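Start-of-session rules for hand-held gripper recording

Start-of-session rules (the Clovilville rules, if you've worked with anyone from there) are the habits people follow before and between takes when they record demonstrations with a hand-held gripper. I keep this entry for the wiki, and I've used some version of the rules for years, so you're getting the article and my opinions in one go. Where I'm only giving an opinion I'll try to say so! Gráinne Phelan did the first draft and I've rewritten most of it since, with her blessing (more or less).

The rules cover the table, the tool, the opening and closing of a take, and the notes that go with it. They don't cover how to train anything on the recordings afterward. There's another entry for that and I'm happy to leave it to the people who enjoy it.

Background

The first written version came out of a workshop in Clovilville, where a bunch of us had been recording small table tasks, things like stacking cups and folding cloths, and every one of us had been doing it differently. One person started the recording with the fingers closed. Another started wide open but way up in the air. I started wherever my hand happened to be, which I'm not proud of. When we put our takes together we had 189 of them and no two people agreed on where a task began.

So Gráinne wrote a single page. It was taped to a cupboard door and had coffee on it within a day. The page said, in big letters, CLEAR, OPEN, LOW, STILL, and those four words are pretty much the rules to this day. Everything else has been people like me arguing over the details.

Fergal Mac Suibhne took the page to Troscombe in October of that year and came back with a longer version, with numbered sections. Some folks still prefer the short one. I go back and forth.

Scope

The rules are meant for one person holding one gripper at a table. Two-handed work follows the same four words but has its own section on which hand opens first, and I won't repeat it in this entry. Floor work, shelves and anything inside a fridge or cabinet are outside the rules completely. People do adapt them, and good luck to them, but please don't write "Clovilville rules" in your notes if you were kneeling under a sink at the time.

They're also house rules in the plainest sense. They aren't a safety standard and they don't stand in for one. If your workplace has its own requirements for tools with moving parts, those come first.

The four words

Clear. The part of the table you'll be working on has nothing on it unless the task needs it. Pens are the usual offenders, then tape, then phones. The 2,000-take set that Nic Giolla put together has a blue pen cap in a whole run of takes, and once you've noticed it you can't stop seeing it. Wipe the surface too. Crumbs count.

Open. The fingers start apart, as wide as the tool goes without forcing it. A half-open start is the thing reviewers send back most often, in my experience, and it's so easy to fix. Squeeze once, let go all the way, and then start.

Low. The tool is down near the surface, with the fingertips close to it and the fingers level with each other as best you can manage. There's a long-running debate about whether they should touch. The Troscombe version says a small gap. The cupboard-door version just says "low" and trusts you. I leave a small gap, since dragging the tips across a table makes a noise that goes right through me.

Still. Hold it there for a slow breath before you move. Do the same at the end. Some people count in their heads, and I hum (quietly).

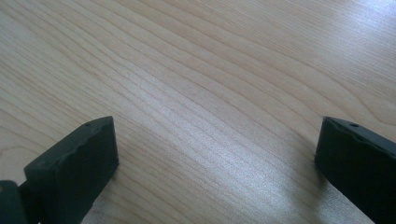
Reading time: 7 minutes

A blank stretch of wood between two open fingers is about as dull as a recording gets, and I've grown very fond of it. With nothing held and nothing on the wood, there's no question about what the person was reaching for yet. Reviewers can check the four words quickly and get on with the rest.

Surfaces

The short version of the rules has nothing on surfaces. The long version has a page and a half, and I think it's the best part.

Plain and matte is the easy choice. Wood grain is allowed, and plenty of us like it, as strong lines give the eye something to follow. What you want to watch is shine. Even a light wood top that looks perfectly ordinary can go nearly white where the light hits it, and the grain fades out right where you'd want it. Gloss and a lamp are a bad pair. The rule says to note glare in the log and carry on if it stays away from the work area, and to move the table or the light if it doesn't.

Shadows are treated more kindly. Black fingers over a pale table will throw a soft gray patch next to themselves, and the rules don't ask you to get rid of it. I used to fuss with extra lamps for this and I've stopped. Fergal's view is that a shadow tells you how close the tool is to the table, and I've come around to it.

Patterned cloths, glass tops and mirrors are listed as "ask first." I don't know of anyone who's asked.

Care of the fingers

Wear is allowed. That surprises newcomers, who tend to think a scuffed finger has to be swapped out right away. Chipped edges and small nicks along the top are what you get from regular use, and the rules only care about damage that changes how the fingers meet or grip. My own checks go like this, and they take less time than making tea:

Close the fingers and look for light between them.
Run a thumb along the inner faces and feel for anything raised.
Wiggle each finger by itself. It should feel solid.
Look at any screw holes for cracks spreading out from them.

If one of those fails, stop and fix it before the next take. If they all pass, leave the thing alone! I've seen more trouble from people tightening what didn't need tightening than from any number of chips.

Swap fingers as a pair. An old one facing a new one closes off center, and you'll spend the afternoon wondering why every cup leans.

Paint and tape are discouraged. The long version says "do not mark the fingers," and Gráinne's original says "NO STICKERS," underlined, which tells you something had happened.

Between takes

This is the bit that gets skipped when people are tired. After each take you put the objects back, open the fingers, come down low, and hold still again, just as you did at the start. Doing it every time feels silly for the first 20 or so and then your hands do it for you.

The rules put a ceiling of 200 takes on one person in one day. I've gone over it once and the last stretch was junk. Breaks don't have a fixed length. The long version says to rest when the hold starts to shake, and I'd say a bit before that, but that's just me.

If you bump the table, the take is finished. Mark it and start another. Please don't try to save it with a pause in the middle.

Notes and logging

Each session gets one log page. The required fields are short: who held the tool, which table, which pair of fingers, what the task was, and anything odd about the light. An optional field called "other" is where all the good reading is.

Blank starts, meaning recordings where the person opened the fingers over the bare table and then never did the task, should be kept and labeled as blank. Early on we threw them out. Nic Giolla argued for keeping them, and the Troscombe version made it official. They're handy when you want to compare tables or lighting with no objects in the way, and they take up next to no room.

Don't rename files by hand. I'm begging you.

Disagreements and variants

A group working under the project name Visa uses a five-word version, adding HOME, which means the tool begins from a dock at the table edge before it comes down over the work area. Their people swear by it. I tried it and found the dock was always on the wrong side (I'm left-handed), so take my grumbling with some salt.

There's also a closed-start variant, used for pressing and pushing tasks where the fingers never need to open. The long version permits it if the log says so at the top of the page. The short version, being four words on a cupboard, has no opinion.

The last full revision was in March 2022, when the surface section was split out and the wording on finger wear was relaxed. Small edits since then are listed on the talk page. If you'd like to propose a change, put it there with the section name in the subject line, and Fergal or I will get to it when we can.

See also

Two-handed recording, opening order
Table lighting
Log page template
Labeling of blank takes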